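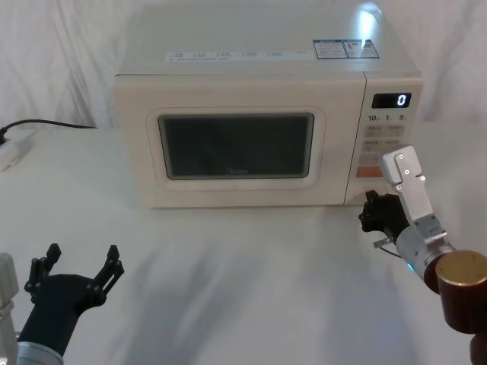

Jan 4, 2022

Cold again this morning, frost on the inside of the hall window. I was up before six and did the bins first so they would be out of the way.

The main job today was the microwave. The old one finally quit over the holiday, and I had been heating everything in a saucepan, oatmeal included. Arnaldo Valente had told me he had one he could let go when he moved to Stanham. It is a Midea, cream colored, boxy with rounded corners. He wanted nothing for it. I gave him the good bread knife and a jar of the plum jam and he took both.

The labels on the buttons are in Chinese, which I knew before I said yes. I don't read any of it. Arnaldo doesn't either, but his neighbor Mrs. Liao wrote out the important ones for him on the back of an envelope, and the envelope came with it. I copied it onto an index card in pencil and then went over it in pen. The orange button is start. I could have guessed that one. The bar with the minus on one end and the plus on the other changes the amount, up or down. The times printed under the display are 10 and 1 and 5, with a small character after each. According to the envelope those are ten minutes, one minute, and ten seconds for the last one, but she had crossed something out there and I could not tell which she meant. I will ask.

I left the stickers on top where they were. There is a long white one near the front with print too small for me even with my glasses on, and two blue and white ones next to it. I thought about peeling them off. The last time I peeled a sticker off an appliance it left a gray patch that collected dust for years, so they stay.

I cleaned it before using it. Wiped the top and sides with a damp cloth and a drop of dish soap, then again with plain water. Took an old toothbrush to the groove around the door. For the inside I did the bowl of water with lemon, which my mother always did, and let it sit with the door shut while I swept the kitchen. It wiped out easily after that. The cloth came away yellowish but it wasn't bad. I did the window last, with vinegar. 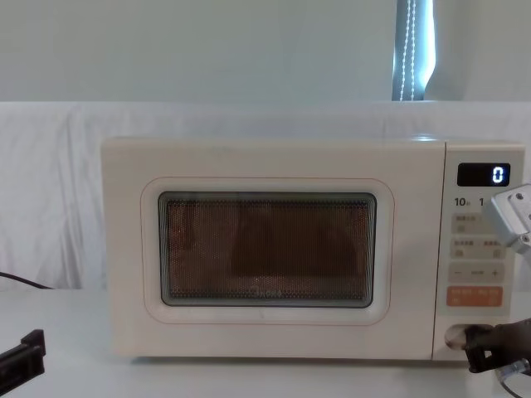 There is a lot of beige on the front of it and every fingerprint shows near the start button, so I expect I will be wiping that part often.

The cord comes out at the back and it is not long. I had wanted to put it at the far end of the counter under the spice shelf, but it won't reach the outlet from there and I don't like using an extension for something that heats. So it goes by the bread box, and the bread box goes where the mixer was, and the mixer goes in the bottom cupboard. I never use the mixer in January anyway. Moving the mixer meant emptying the cupboard, and that took most of the rest of the morning. Found the gravy boat. Found the lid to the blue casserole, after I gave away the blue casserole.

Tried it at lunch with leftover soup. Two minutes was too much for one bowl. It came out boiling at the edges and I burned my tongue. Did a cup of water afterward for one minute and that was about right for tea, though I will go on using the kettle for tea.

Paid the electric bill. Called Jenberg about the stove hood and was on hold for 11 minutes before a girl told me the part is back-ordered until the end of the month. I wrote down her name and then lost the paper. The hood will have to rattle.

Walked to the post office after lunch, sidewalks still bad past the church. Bought stamps and a padded envelope for the Plimance catalog order I am sending back. The curtains were the wrong green. They charge you for the return now, and I don't remember that from before.

Supper was a baked potato, done in the microwave since I wanted to see. Six minutes, turned over once. The skin is soft and I missed the crisp one out of the oven, but it was a quick supper and only one plate to wash. Butter, salt, some of the cheddar.

Taped the index card inside the cupboard door. The tape did not want to hold on the paint so I used a thumbtack as well.

Need to get: dish soap, lemons, oatmeal, light bulb for the stairs. Ask Mrs. Liao about the third time mark. Call Arnaldo and tell him it works.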